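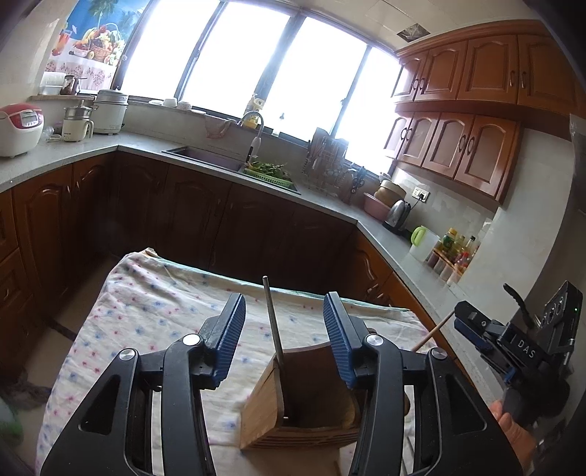
Open fingers with blue ribbed pads, over a flowered tablecloth.

Clekov Table Kit

Can a machine put away the chopsticks yet? Not on its own, we'd say, and we'd love to be wrong by February! Loose chopsticks, forks and a spoon are still a fine test of patience for any gripper.

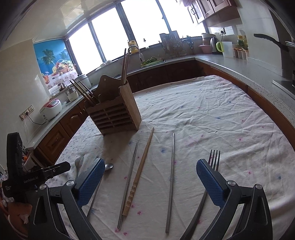
What you get

Practice chores: 7
Pick-ups per chore: 100
Pads: sold separately, and please do order spares (we always wish we had)

Questions? Write to Clekov, care of Fetmont, and we'll gladly chat.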